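Viklund finally have a release date for the second album

14/07/2024

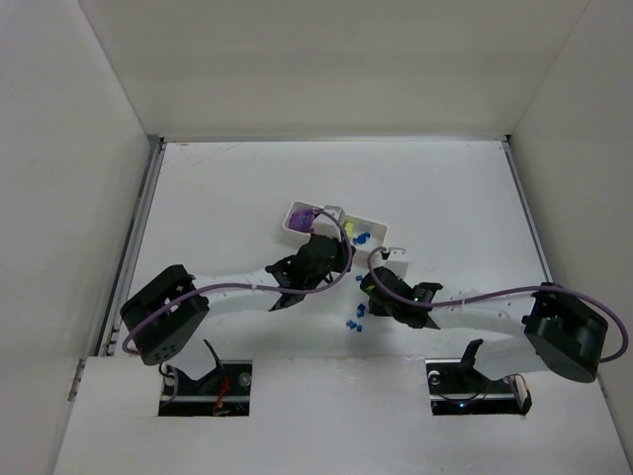 Two arms reaching in over a white work surface.

Good news if you've been pestering me at gigs about it (you know who you are): Viklund have finished their second album. It's called Floltberg, it has 13 songs on it and it comes out in March on Vamex, the same tiny label that put out the first one.

I caught up with singer and guitarist Oana Chiriac on Friday, over a very long phone call that kept dropping out because she was on a train. She sounded knackered but happy. They recorded the whole thing in a rented house with the drums set up in the hallway, and she says the loud bits are louder and the quiet bits are "properly quiet this time, you'll have to turn it up and then you'll regret it".

I've heard three of the songs so far and I'm already a bit in love with the closing one, a slow, grinding thing that goes on for ages and then falls apart in a heap of feedback. The opener is much more like the band you'll know from the first record, all elbows and shouting, and over before you've put your drink down. There's also a song with a cello on it! I wasn't sure about that when Oana told me, and I'm still not completely sure now, but I've had it stuck in my head all weekend so it must be doing something right.

The other big change is behind the kit. Lovisa Kristiansen, who used to drum for Bulness, joined last year and this is her first recording with them. If you ever saw Bulness you'll remember how hard she hits things. She wrote the words for a couple of the new ones too, and Oana reckons they're the best on the album. "I was quite annoyed," she told me. "I'd been working on mine for months and she did hers in the van."

There'll be a vinyl version as well as the download, plus a cassette limited to 58 copies, with a hand-drawn cover on each one. The last lot of tapes went in an afternoon and I missed out, so I'll be setting an alarm. Pre-orders aren't up yet, but the label says they'll let people on the mailing list know first.

No tour dates so far. Oana did say they want to play some smaller rooms before the album's out, mostly to see whether they can get through the long one without anybody breaking a string. I'll post dates as soon as I've got them.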